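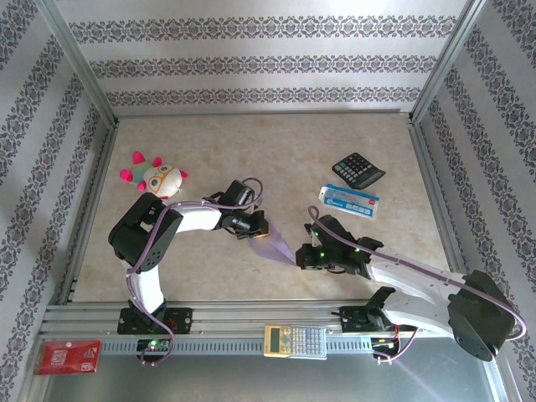 Esther Masanja

Hi, I'm Esther, and I run Vonimell, a little sewing school up a flight of stairs in Brikville, over the shoe repair place. If you've found this page you probably own a sewing machine you're scared of, or you have a pair of pants with a safety pin in the waistband. Either way, come on up!

I learned to sew from my aunt, who made school uniforms and had very little patience. She'd rip out my crooked seams while I stood there and hand the pieces back without a word. I loved her and I'm a much softer teacher than she was, but I still hear the sound of that seam ripper when I'm tempted to leave a wobbly hem alone. Before the school I did alterations at Bakilana, a bridal shop that closed a while ago. I was there 11 years. I took in a lot of bodices and I never want to see another row of covered buttons (I will do yours if you ask nicely, and it will cost you).

Vonimell opened on 1 Aug 2018, in the middle of a heat wave, with seven students and one working iron. We blew a fuse before the first break. Everybody took their pattern pieces down to the sidewalk and cut them out on a folding table, and two of those people still come to the evening class.
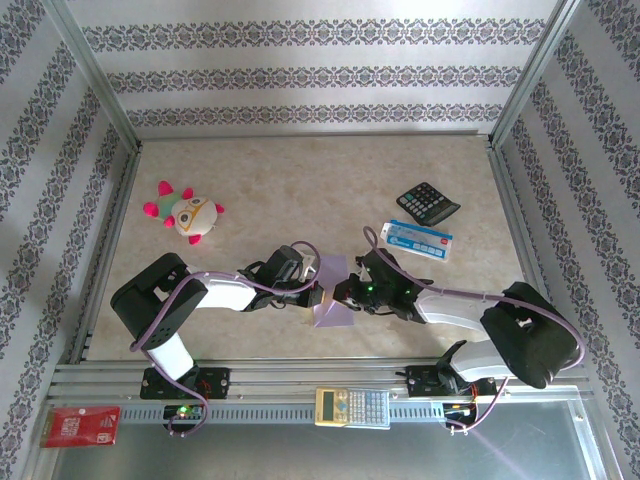

The evening class is the one most people start with. It runs in the same room as everything else, it's small, and we make a drawstring bag first, then pajama pants, then whatever you like. I say pajama pants because they forgive you. You can get the crotch seam wrong twice and still end up with something to wear on the couch, and you'll have learned more than you would from a perfect pillowcase.

We also have open sewing hours, which I'm very fond of. You bring your own project, I wander by, and we fix what's wrong with it. Curtains turn up a lot. So do half-finished quilts that belonged to somebody's mother - I love getting those, even when the batting has gone lumpy and we have to take the whole back off.

People ask if they need their own machine. No. Ours are plain mechanical ones and they go forward, backward and zigzag, and for your first year that's plenty. If you do bring your own, bring the pedal too. I have a drawer of universal pedals and not one of them has ever fit anything.

In December we stop regular lessons and do the mending drive with Skondico, the thrift store across the street. They send over coats with broken zippers and missing linings, we fix them, and they go back on the racks before the really cold weather. Last time we got through 196 coats. My thumbs were useless afterward, but there was soup every night, and I met half the neighborhood.
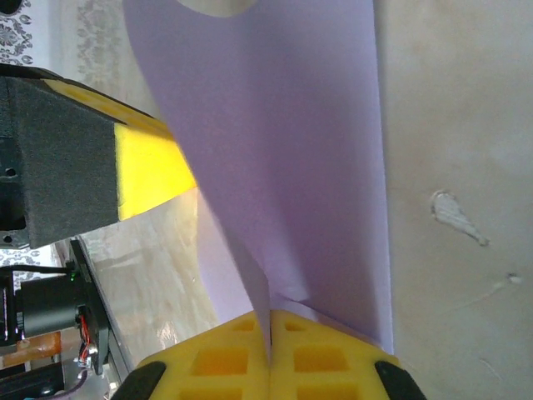
Good to know

The stairs are steep and there are 20 of them, so if that's a problem, send me a note and I'll set you up downstairs in the back of the repair shop, where they've been kind enough to give me a corner. Kids are welcome at open hours with a grown-up. Wash your fabric before you come, please! Cotton shrinks, and I've seen good pajama pants turn into capris.

If you miss a class, come to open hours that same month and we'll catch you up. Fabric scissors have a ribbon tied on the handle. Paper scissors don't. Please don't mix them up.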